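3 min read

Our parish in Bravbridge held its memorial liturgy on December 15, 2022, for the people of Bundadach who died when their chapel was burned. I said I'd post some notes for those who couldn't come.

The names were read first, all 24 of them. A candle was lit after each one. The reading was done in two languages and the choir stayed silent until the end.

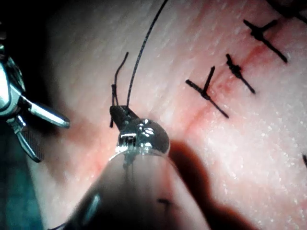 Photo: Turnura

Eleven of the dead belonged to one extended family. Their relatives here sat in the front pews and brought the bread for the offering.

The homily was on Romans 8. It was short. The main point was that we should pray for the people who did it, by intention and out loud, and we did.

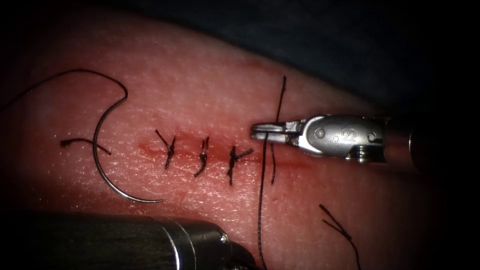 After that came the procession to the side altar, where the new icon was blessed. It will stay there through Lent and then move to the chapel on Camacho Street.

Several of you asked about the collection. It came to $3,403. All of it goes toward a new roof for the chapel in Bundadach. The walls are still standing but the building has been closed since September. 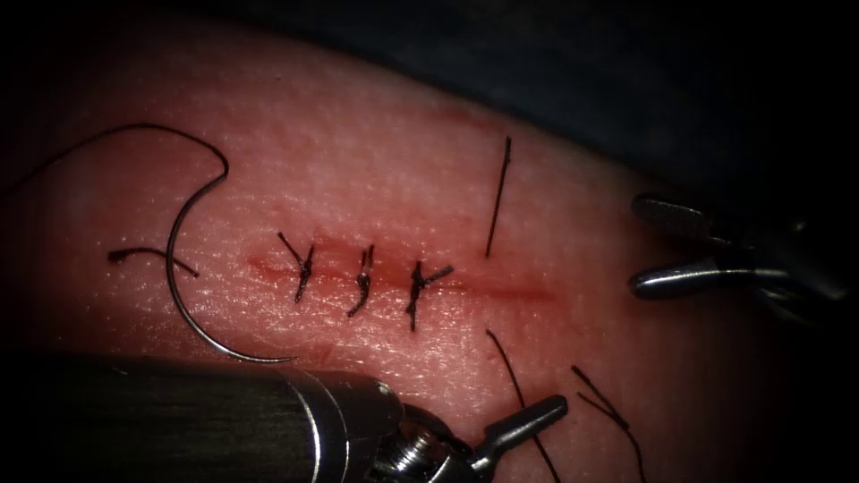

Bravbridge Parish Outreach Team

A second collection will be taken in 2 weeks, after the morning liturgy. Checks can be left at the parish office. Please write "Bundadach roof" on the memo line.

The list of names is posted by the main door. If you see a spelling that needs fixing, reply to this thread and I'll pass it along.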